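In Praise of the Utensil Holder That Lives on the Table

I have lost this argument at dinner parties more than once, so let me try it in print. Spoons and chopsticks do not belong in a drawer. They belong out in the open, standing up, in a holder on the table where people eat.
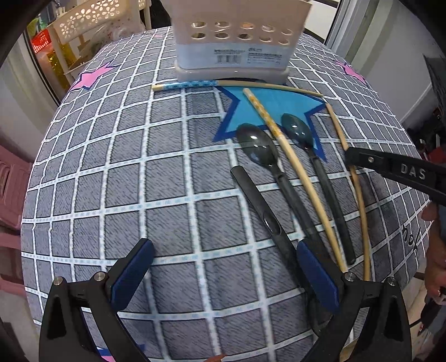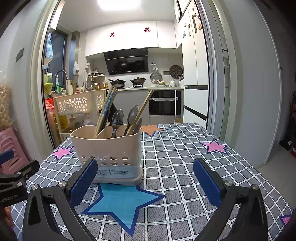
Spoons and chopsticks on the starry tablecloth, and in the second picture the two-compartment holder.

My friend Mali Price is firmly on Team Drawer. She moved into her place in Ivenden in January and spent a whole evening (and 300 dollars!) on drawer inserts, the kind with a little slot for everything. They're beautiful, I'll give her that. But when six of us came over for noodles, every single person ended up in front of that one drawer, hips bumping, asking where the long spoons were. I ate my first few bites with a teaspoon.

A holder skips all that. You sit down, you reach, you eat. And I love the ones with a row of holes across the front, because I'm impatient and I hate drying chopsticks one at a time with a towel. Two compartments is plenty, too. Chopsticks on one side, spoons on the other, and if something long and wooden wanders in with the spoons, so what?

Mali says it looks messy. Well, sure, a little! Things lean. A patterned pair ends up next to a plain one. But I like a table that looks like somebody eats there, and a loud tablecloth helps a lot. Put big pink and blue stars under your spoons and I promise the spoons stop being the problem.

Her other point is dust, and I'll admit she has me there, at least for the stuff you only use on holidays. Keep that in the drawer. My rule is that if I haven't reached for it in two weeks, it goes back in the kitchen. Everything else gets used and washed too often to collect anything.

I do tip the whole lot out on the cloth every so often, mostly to match up the chopsticks, and I always find one that has lost its partner. I keep it anyway. It's great for stirring iced coffee.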